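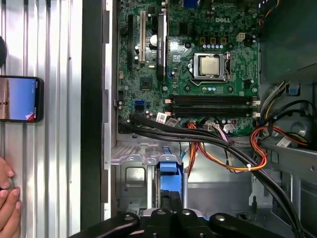 Figure 1 - Carte mère Dell, boîtier ouvert.

2. Essais de pliage

Les tubes d'échappement fournis par Brenness sont en acier inoxydable aluminié, livrés en deux lots. Chaque tube est cintré à froid sur la machine Baleck de l'atelier de Drurkport, avec mandrin à billes. La longueur développée calculée est de 1088 mm - surlongueur de serrage comprise.

Le retour élastique a été relevé au rapporteur numérique après desserrage. Le second lot présente une ovalisation plus marquée à l'extrados, attribuée à l'usure du mandrin. La correction d'angle a été saisie dans le programme selon la méthode d'Angus Pearce, puis validée sur une série de 500 pièces.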